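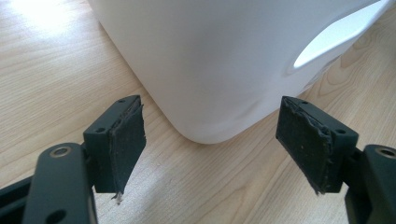 **Figure 3.** White plastic container with oval handle opening, on the sorting table at Kerkevley.

### 4.2 Containers kept after their first use

In the interviews, the word "container" was almost never used by the residents themselves. They said "the tub", "the bin", "the white one", and in two households "the Boyer", after the shop where such things were once bought. We keep the word container in this paper for all rigid or half-rigid open vessels without fixed lid that are carried by hand, whatever the first purpose was. The category is wide, and it includes pieces as different as a dish basin and a toy tub. What joins them is the handle, which in the plastic pieces is often a simple opening in the wall. The oval opening in Figure 3 is of this kind, and the same figure shows a shallow dent low on the front face, with a faint crease. We call this type of mark a "soft deformation" and we did not treat it as damage in the coding, for reasons explained below.

The inventory made at Kerkevley in July covers 878 containers from the households that agreed to open their cupboards, laundries and sheds to us. Of these, 689 were plastic. The remainder was enamel, tin, wicker and cardboard, in this order of frequency. Each piece was carried to the sorting table, emptied if the owner permitted it, and entered on one sheet with its colour, its type of handle, its present use and, where somebody could remember, its previous uses. Branwen Prothero and Évan Pichon filled in the sheets independently and compared them at the end of each household. Where they did not agree, the owner's own word was taken.

#### 4.2.1 Colour and assignment to a room

White pieces were the most difficult to assign. A blue or a red tub had usually one place in the house and everybody living there could name it. The white ones moved. One participant explained that white "goes with the kitchen and goes with the laundry, so it goes nowhere", and she laughed, but afterwards she could not find the second of her two white tubs, which was finally behind the dryer with clothes pegs in it. We recorded this as present use "storage, small items" although she insisted that it was a kitchen tub and that the pegs were only visiting.

This gives a problem of method. If the use is noted from the contents on the day of the visit, the peg tub belongs to the laundry. If it is noted from the opinion of the owner, it belongs to the kitchen. In the earlier survey at Grenora (Aubert and Guérin) only the contents were considered, and the share of kitchen containers was therefore lower than what we find. We have preferred to keep both answers in separate columns, and Table 5 gives them side by side. The reader who wishes to compare with Grenora should use the left column only.

#### 4.2.2 Handles

Three forms of handle were distinguished: the cut opening in the wall, the moulded rim under which the fingers are placed, and the added handle of wire or rope. The cut opening was preferred for carrying wet laundry and for garden use, the moulded rim for washing up. Several older participants said that an opening is kinder to the hands when the tub is full. Others complained that it limits how high the water can be, and one man had closed both openings of his tub with tape in order to soak a tent.

The position of the opening also influences how pieces are stacked. Tubs with openings were frequently hung on a nail or a hook, and this was observed in sheds much more than indoors. Moulded rims were nested one inside the other, sometimes so tightly that the owners had given up on separating them. Such nested groups were counted as individual pieces when we could see all the rims, and as a single piece when we could not.

#### 4.2.3 Marks of use

Our first coding sheet had only the values "intact" and "damaged". After the first households it was clear that this is not how the residents look at their things. A crack was damage, and a cracked tub was moved to the shed or received a plant. A dent was not damage. Nobody among the participants had ever discarded a tub for a dent, and several did not see the dent until we asked for it. For this reason the value "soft deformation" was added, and the sheets already completed were checked again by Apolline Moulin against the photographs.

Stains were treated in the same manner. Tomato, beetroot and hair dye were the three stains most readily named by the owners, often together with the year and the person responsible. A stained piece stayed in service but it was generally not offered to guests, and it was placed lower in the cupboard.

#### 4.2.4 Limits

The collection of remembered uses depends strongly on who was at home during the visit. In households where only one adult was present, the list of previous uses is shorter, and we suspect that the uses by children are under-reported. The weight of the pieces was not taken. A label of the maker (most often Omitz) was noted when it could be read without turning over a full tub, so the brand column is incomplete and we make no use of it in section 5.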